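Replacement fingers vs whole new gripper – budgeting for August

njmabula
Posted 02/06/2022

We run two arms on household tidying tasks: pick up off the floor, sort into bins, clear low tables. Both have the Torkano two-finger gripper with the moulded black fingers. I have to put in an equipment request for August and I am stuck between two options.

Option A: keep the grippers and buy five spare finger sets, plus a wrist camera mount for each arm. Quoted at 1,450 including delivery.

Option B: trade in one gripper against the Kandholm wide-stroke unit. Quoted at 1,465 after the trade-in, no spares included.

The totals are close enough that price doesn't decide it. Has anyone run either for a full season?

ferrous_dan

What is the widest thing you need to close on? Without that number the question can't be answered. Stroke is the only reason to pay for the Kandholm. Its controller is no better and the connector is different, so add an adaptor plate to your sum.

njmabula

Mostly toys, remote controls, paper and clothing. Nothing wide. The bulky items get pushed or left where they are. View from the wrist with the fingers open, so you can judge clearance and clutter for yourself:

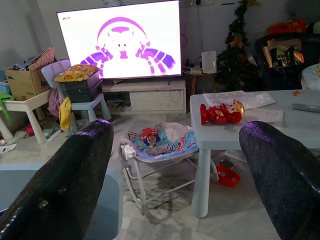
Wrist view, Torkano fingers open, living room floor and low table.

Loose paper on a flat top is the worst of it. We get a clean grip on the toys nearly every time and then lose minutes on a single sheet.

ferrous_dan

Then a wide stroke buys you nothing. The Iron Man figure on the table is well within what you have, and so is the remote. For the paper you want a thin fingertip or a small suction cup, and neither of your quotes includes one.

FaithMinja

I disagree with Dan on stroke. Wide opening isn't only for wide objects. It gives you tolerance on approach when the pose estimate is poor, and in a room that full the estimate will be poor. We moved to the Kandholm on one cell and missed grasps on soft items went down. Garments hanging off furniture were the big change for us.

That said, I would still go for A here. Your left finger has pale scuffs on it. Depending on how long it has been fitted, you may want spares on the shelf before you want anything else. Waiting on a single finger set costs more than the set does.

njmabula

Faith – the left one has been on since we started. The right was swapped once after a tile strike. I hadn't thought of the scuffs as wear, as the grip force readings are unchanged.

FaithMinja

Force readings won't show it. Check the surface texture with a fingernail and compare it with a new one. If the texture has gone smooth, you will see slip on glossy plastic first.

v_osk

Has anyone priced Veres fingers? They fit the Torkano carriage with the same two bolts and come in a slim-tip version. We use them for post and envelopes. They do flex under side load, so I wouldn't push a chair with them, or that baby bouncer.

ferrous_dan

Side load is the problem with the Veres. We bent a pair. For mixed work I would keep the thick fingers and change the tip only.

v_osk

You bent them by driving them into a bench, from what I remember of your other thread. That isn't a fault in the finger.

ferrous_dan

A finger that can't survive one bench strike is a consumable and should be budgeted as one. That was the point of the other thread.

njmabula

On mounts: the quote has the Jemeck bracket. Any objection? At the present height the fingers take up a good part of the lower view.

FaithMinja

The Jemeck is fine. Get the taller version if you can, and recalibrate after fitting. Keep both fingertips in view, though. If you lose sight of them you will regret it on small items.

njmabula

Revised plan, then: option A, but with one of the five sets changed to Veres slim-tip if the supplier will split the order. Tall bracket on both arms. Kandholm goes on next year's list with the adaptor plate priced in. I'll ask for the new quote and post the figure when I have it.

v_osk

Ask for the bolts as well. They don't come in the bag.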